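Informe de avance al fondo Heltness
Proyecto: grabación y publicación del disco Samance, del dúo Lullari
Fecha: 2025-11-10
Redacta: Sigrun Fagerlund, producción

Estimado equipo de Heltness:

Les envío el segundo informe del proyecto, que cubre el trabajo desde la entrega anterior hasta el final de octubre. Escribo en español como acordamos, y pido disculpas si alguna expresión no es del todo natural.

Grabación

De las 11 canciones previstas tenemos siete terminadas en su toma definitiva, con voces incluidas. Las cuatro restantes tienen grabadas la batería y el bajo, pero faltan los sintetizadores y la voz principal. En el plan inicial estas cuatro debían estar listas en octubre. El retraso viene de la sala: el estudio Fjeld cambió su mesa de mezclas y durante ese cambio no pudimos entrar. El estudio nos ha compensado los días perdidos con otras fechas sin coste, de modo que el presupuesto de grabación no cambia.

El dúo ha decidido también rehacer la canción que abre el disco. La primera versión era más rápida y tenía un ritmo de club muy marcado; la nueva empieza sólo con un órgano y la caja de ritmos entra después del segundo estribillo. A mi parecer es una decisión correcta, aunque nos costó una sesión que no estaba prevista. Esa sesión está pagada con la partida de imprevistos.

Mezcla

La mezcla de las primeras tres canciones está aprobada por los músicos. En la tercera hubo bastante discusión sobre el volumen de la voz – un miembro del dúo la quería casi escondida detrás de las guitarras – y finalmente se quedó en un punto intermedio. Las referencias para las otras mezclas se toman de estas tres.

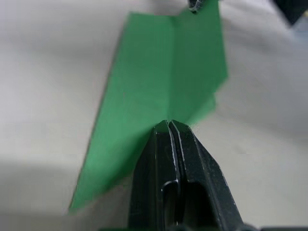
Para el máster tenemos dos ofertas recibidas. La más barata no incluye el corte para vinilo, y por eso es posible que al final resulte la más cara. Tomaré la decisión cuando tenga respuesta de la fábrica sobre el formato de los archivos que ella necesita.

Conciertos

En octubre Lullari tocó dos veces con el repertorio nuevo. El segundo concierto, con entrada de pago, vendió 424 entradas, que es más de lo que habíamos puesto en la solicitud. Los ingresos están anotados en la hoja de cuentas, en la línea de ingresos propios. El primero fue gratuito y lo usamos sobre todo para probar el orden de las canciones. Dos de ellas cambiaron de lugar después.

Gastos

Hemos utilizado la totalidad del primer pago. Queda sin gastar el 30 por ciento de la partida de grabación, reservado para las voces y los sintetizadores que faltan. Solicito permiso para pasar una parte pequeña de la partida de viajes a la de mezcla; la propuesta con las cantidades exactas va en la hoja adjunta, en la segunda pestaña.

Próximos pasos

Terminar las cuatro canciones en Fjeld.
Elegir el máster y confirmar el turno en la fábrica.
Enviar a ustedes los textos de los créditos, con la mención de la ayuda, para su revisión antes de la impresión.

Necesitaría saber también si el logotipo del fondo debe aparecer en la etiqueta del disco o si basta con la contraportada. En las bases he encontrado las dos cosas, en el punto sobre difusión y en el anexo.

Un cordial saludo,
Sigrun Fagerlund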